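28/07/2019 – planner and wrist view
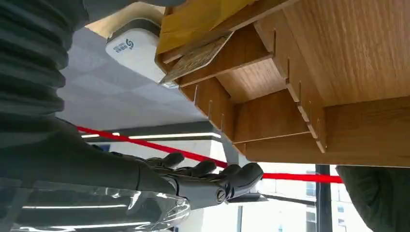 Wrist camera, hand under the shelf, fingers toward the bottom panel.

Spent most of the day on the approach planner again. The plan this morning was to finish the new cost term for the forearm. I got to it at four.

The first problem was the shelf model. Machala still loads the shelf as one solid box, so every path that goes near a compartment gets thrown out as a collision. I swapped in the panel version, with the long diagonal divider and the partitions as separate pieces. Planning time went up to 90 milliseconds per query, which I can live with. The tabs and slots are left out. They don't matter at this scale and they made the distance checks jump around.

Second problem was the segmentation. From below, the wood grain on the underside gives the matcher plenty to hold on to, but the long straight edge of the bottom panel is what really fixes the pose. When that edge runs against the windows the exposure goes up and down and the edge moves with it. I locked the exposure and the shelf pose settled. The red line behind the hand was also being picked up as a shelf edge, so I added a color check ahead of the line fit. Crude, but it took ten minutes.

The plastic film on the forearm is harder. The reflections come through as short bright segments and the tracker keeps starting new features on them. For now I mask out everything in the lower left with a fixed polygon. Same for the ribbed cover. Vilém Čierny wants the mask computed from the joint angles, and he is right, but the film isn't in the arm model and I don't know how to put it there. We talked for a while and left it open – he will look at how they did it in Rurnska.

After that, the forearm term. I ran 1,000 planned approaches in simulation overnight settings, with the old weights and then with mine. The old ones had 60 where the forearm came too close to the panel. Mine had 16. Most of those are the same case, reaching in from the right with the wrist already near its limit. I suspect the seed and not the cost.

Still to do: rename the config keys so they match Furau, write a test for the color check, send the logs to Wivbridge. They want the merge in August and I said yes before checking how much was in it.

Left at seven. Forgot to push the branch, so that's first thing tomorrow.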